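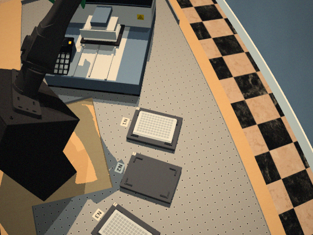
My son is five months old and he will not take a bottle, and I go back to work soon, so I'm hoping some of you who've been through this can help me out. He has nursed since the day he was born and he's a happy, chunky little guy, so I know I'm lucky there, but the minute anything that isn't me comes near his mouth he arches his back and hollers like we've insulted him. My job is in a lab, and it's the kind of place where you can't exactly tuck a baby under your arm. I'll be at work while my mother-in-law is home with him and a full bottle! So far we've tried the Zellero bottle with the slow nipple, a plain old hand-me-down bottle from my sister, and a spoon (most of that went down his neck). I've tried giving it to him when he's hungry, when he's sleepy, and right after his bath. I pump fine, and there's a decent little stack in the freezer. Has anybody had a baby this stubborn come around? And what did you do about the first day?
Koech

Oh mama, I could have written this when my daughter was small, so first of all, take a breath. She was every bit as stubborn and she's now in second grade and eats everything in my refrigerator. What I think got us over the hump was that I stopped being the one to offer it. I'd hand her to my husband, kiss them both, and go out, and I mean out of the house, because if I was in the kitchen she seemed to know it. The first few tries she took maybe a swallow and spent the rest of the time chewing on the nipple, and he just let her. He'd walk her up and down the hall facing outward, with the window at the end so she had something to look at, and if she got worked up he put the bottle away and tried again later. We also ran the nipple under warm water first, and I wore his sweatshirt for a day so he could drape it over his shoulder, which may be pure superstition, but I'd do it again.

Have your mother-in-law start coming over now, while you still have time, so the two of them can work out their own way of doing it. It won't look like yours, and that's fine. And ask her to keep the bottle pretty level and let him stop and rest, like he would with you. I was so afraid of that first day that I cried in the parking lot, and then she drank 100 milliliters for Grandma and took a nap.

One more thing, do mention it to his pediatrician or a lactation consultant before you go back. Ours watched a whole feeding and had ideas I never would have thought of.
Dina

Try an open cup. Our boy never did take a bottle and went straight to a small cup, with my wife's aunt holding it, a sip at a time. The nurse at the clinic in Lorkidetti showed us how, sitting him upright and just touching the rim to his lower lip so he does the work, and you should have somebody show you too before you try it. Messy, so bring towels. He drank very little during the day at first and made up for it when she got home, and the nurse had us keep track of his wet diapers and call her if there were fewer than usual. Good luck to you and the little one, and to Grandma.
Josphat Makokha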